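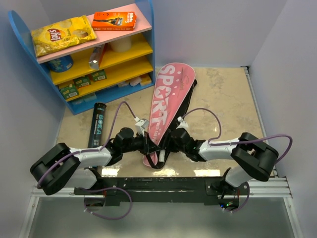

*Pink racket cover, blue shelf unit behind.*

## Stoder Claim Binder, 110 pages

I put this binder together after my own homeowners claim dragged on for 19 weeks and I couldn't find a single letter when I needed it! It has eight tabbed sections (calls, letters, receipts, repair quotes and so on) and a log page where you write down who you talked to and when. I use mine for the car policy too – same tabs, works fine.

The paper is heavy enough for gel pens. Refill packs have 8 log sheets and fit the older Lanbridge binders as well. Orders placed in June ship with the new cover.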